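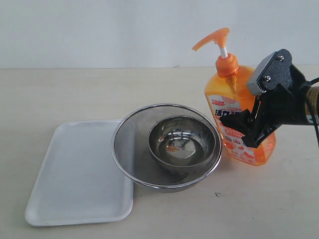 What size dehumidifier do I need for my basement?

Go by how damp the space is first and how big it is second. A basement that smells musty in July but has dry walls can get by with a mid-size unit. If you see water beading on the pipes or white crust on the block, buy the biggest one you can afford and let it run less often. My own basement is 749 square feet and I undersized the first time. It ran all day and all night and the place still smelled like an old tent!

Last updated: September 2024
5 minute read

What humidity should I set it to?

I keep mine at 50 percent and leave it alone. Going down to 40 sounds better, but you'll pay for it on the electric bill and your wood trim may shrink a bit. Anything over 60 for weeks at a time and you're inviting mold.

Which one do you use?

I have a Dostia upstairs in the laundry closet and a Bresow in the basement. The Bresow is louder (my family calls it the tractor) but it pulls a lot more water. I paid $179 for the Dostia and nearly twice that for the other one. Nobody paid me to say any of this, I bought both.

Do I have to empty the bucket every day?

In summer, probably, unless you hook up a hose. Almost every unit has a threaded port on the back for a regular garden hose, and if you've got a floor drain close by you can just let gravity do it. Make sure the hose slopes down the whole way. Mine had one little hump in it behind the freezer and the water backed up onto the floor, so check that before you walk away and forget it.

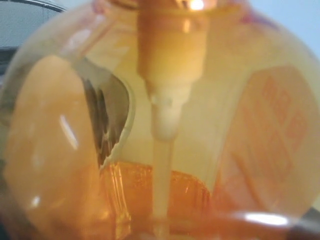 If your drain is higher than the unit you'll need one with a built-in pump, or a small condensate pump on the side. They cost more and the pump is usually the first thing to quit, so I'd only go that way if there's no other choice.

How often should I clean the filter?

Every couple of weeks while it's running hard. Slide it out, rinse it in the sink, let it dry all the way and put it back. If you have a shedding dog, do it weekly.

Why is there ice on the coils?

Most of the time the room is too cold. Regular compressor units start to struggle below 65 degrees or so. Turn it off, let it thaw, and check the filter while you wait, as a clogged one can cause the same thing. If it ices up again in a warm room with a clean filter, it may be low on refrigerant, and on a small portable that's usually not worth fixing.

Can I drink the water or put it on my plants?

Please don't drink it. I pour some on the flower beds, but I keep it off the tomatoes and anything else we're going to eat.

Contact | © Atanasov Home Air | Back to top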